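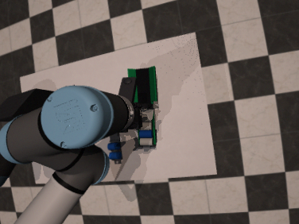

图 3-1 仿真场景：机械臂位于浅色平板上方，夹爪旁为绿色支架及带绿边的窄条部件

第三章 在仿真里先干一遍活

拿到 Skilura 家务与工位作业套件的朋友，十有八九会先问一句：它到底能不能替我收拾桌子、往机器里装零件？我们很理解这份心急，办公室里的同事刚来时也都这么问。简单讲，有些活能干，有些活勉强能干，还有不少活眼下最好仍由您自己动手。本章就带着您在仿真环境里把一项插装作业从头到尾跑一遍，跑完以后，您对它的本事大概就心里有数了。

3.1 开始之前

请确认已按第二章装好 Windden 仿真器，并留出不少于 24 GB 的磁盘空间。首次载入场景会慢一些，泡杯茶的工夫总是够的，请不要在进度条走动时反复点击“载入”。

注意：本章所有操作都在仿真里进行。若您的真机已经通电联网，请先在设置页把“同步到实机”关掉，再往下做。

3.2 操作步骤

1. 打开 Windden，在场景列表里选择“工位插装（平板）”。场景里是一块浅色平板，放在深浅相间的格子地面上。

2. 按住右键转动视角，直到能同时看清夹爪、绿色支架和它下方那个窄条部件。手臂的关节盖又大又圆，很容易挡住视线，多转几下不要紧，视角不影响任务结果。

3. 在“物体”面板中分别点选支架和窄条部件，给它们起个您自己记得住的名字。后面的日志只认名字，起成“部件一”“部件二”的用户，过两天多半要回来重改。

4. 点击“示教”，用手柄把夹爪慢慢移到目标上方。靠近时请切到低速档，速度值填 128。

5. 合拢夹爪，抬高少许，停一停，看看右侧的接触力曲线是否平稳。曲线抖得厉害，就松开重来。

6. 将部件移到目标位置，松开夹爪，点击“保存示教”。

7. 点击“批量运行”，次数填 700，勾选“随机摆放”。这一步会让平板和部件每次都略微歪一点、偏一点，比较接近真实工位和家里桌面的样子。

8. 运行结束后打开报告，先看失败记录，再看成功率。失败记录可以逐条回放，点条目左边的小三角即可。

小提示：影子也会给视觉识别添麻烦。如果失败集中在某个角落，请到“灯光”面板调一调光源方向，再跑一轮作对比。

3.3 怎么看待结果

负责这套场景的 Nia Rosser 在内部测试时跑了 234 种摆放方式，她的体会是：物体硬、形状固定、位置偏得不多，机器做得相当稳；一旦换成软塌塌的毛巾、半满的塑料袋，或者几样东西叠在一起，就时好时坏了。家里的活恰恰以后一类居多，所以叠衣服、收冰箱这些任务，我们目前仍标为“试验”，您可以拿来玩，但请别指望它赶在客人进门前收拾妥当。

工位上的情形要好一些。托盘固定、零件方向一致时，您可以考虑把仿真里的示教搬到真机上，具体做法见第五章。若零件是散放的，建议先加一个定位工装，花的钱不多，省下的调试时间却很可观。

注意：仿真成绩不能直接当作真机成绩。仿真里的摩擦、线缆拉扯和零件公差都做过简化，上真机时请从最低速度开始，手放在急停按钮旁边，头几轮务必有人看着。

3.4 常见情况

夹爪合拢后部件滑落：把夹持力调高一档；仍然滑落的，请检查夹取点是否太靠边。

手臂停在半途不动：多半是规划器判断会碰到支架。请把中间路点抬高，再点“重新规划”。

报告打不开：请确认保存路径里没有特殊符号，然后重启 Windden。已跑完的记录不会丢，重启后会自动列出。

批量运行时电脑风扇很响：属于正常现象。嫌吵的话可以关掉画面渲染，任务照跑，报告也照常生成。

本章内容更新于2026年6月15日。“柔性物体”一节正在改写，预计七月随新版场景包一同发布，届时在 Windden 的“更新”页即可下载。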